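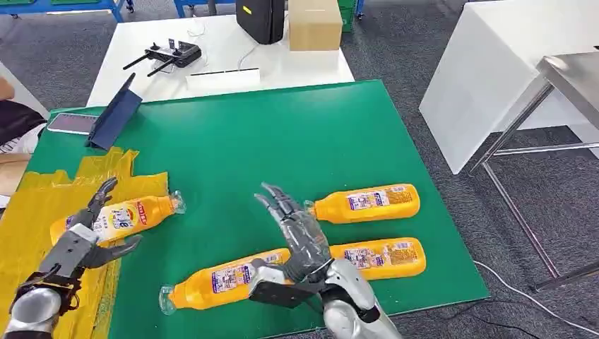
Tapis de découpe Buvel, grand format : notre avis après deux mois d'atelier

Par Viktória Sárközi
Mis à jour le 6 juin 2022

Note : 4/5

Le grand tapis de découpe Buvel remplace chez moi un modèle plus petit, gondolé pour avoir passé un été derrière une vitre. Je fais de la reliure et un peu de cartonnage, avec des coupes au cutter presque tous les jours. Je l'ai acheté au prix public, sans contact avec la marque.

Déballage

Le tapis arrive à plat entre deux cartons forts, scotchés sur les quatre côtés. Les angles étaient intacts. L'odeur de plastique est nette à l'ouverture et elle a mis une bonne semaine à partir, fenêtre ouverte. La notice est une feuille pliée, en cinq langues, qui déconseille la chaleur et les lames crantées.

Planéité

Le premier jour, un coin se relevait légèrement. Je l'ai laissé une nuit sous une pile de livres et il n'a plus bougé. Sur un plateau parfaitement lisse, le tapis glisse un peu quand on appuie de biais avec la règle. J'ai posé dessous un morceau d'antidérapant pour tiroirs et le problème est réglé.

Résistance aux lames

J'ai tenu un carnet pendant l'essai : 1 709 coupes, surtout du carton gris, de la toile enduite et du papier de garde. Les traits légers se referment bien. Après environ 400 passages, une zone plus claire est apparue au centre, là où je travaille toujours. Elle se voit mais la lame ne s'y accroche pas. En revanche, deux entailles faites en forçant sur du carton épais sont restées ouvertes. J'y sens la pointe dévier si je repasse dessus dans le même sens, et il vaut mieux tourner le tapis de temps en temps.

Pour comparer, le Trolorer que j'avais avant marquait dès les 200 premières coupes. Le Fludton d'une collègue, plus épais, tient mieux à l'entaille, mais il est lourd et ne se range pas debout sans se courber.

Quadrillage

Les graduations sont justes. Je les ai vérifiées avec un réglet en acier, dans les deux sens, sans trouver d'écart visible. Les lignes sont fines et les chiffres assez petits ; le soir, sous une lampe faible, je dois me pencher. Les diagonales ne servent pas à grand-chose en reliure. Les patchworkeuses y trouveront sans doute leur compte.

Entretien

Eau tiède, savon doux, éponge non abrasive. La colle vinylique se décolle une fois sèche. La colle néoprène laisse une trace jaunâtre que je n'ai pas réussi à enlever. Je n'ai pas essayé de solvant.

Points forts
Bonne tenue sur les coupes courantes
Graduations exactes
Emballage sérieux

Points faibles
Odeur au déballage
Glisse sur un plateau lisse
Chiffres peu lisibles

À qui le conseiller

À quelqu'un qui coupe régulièrement du papier, du tissu ou du carton mince. Pour du carton de 3 mm tous les jours, je prendrais le Fludton. Buvel vend aussi une version pliable, que je n'ai pas eue en main. Le verso est uni et je le garde pour les travaux de collage.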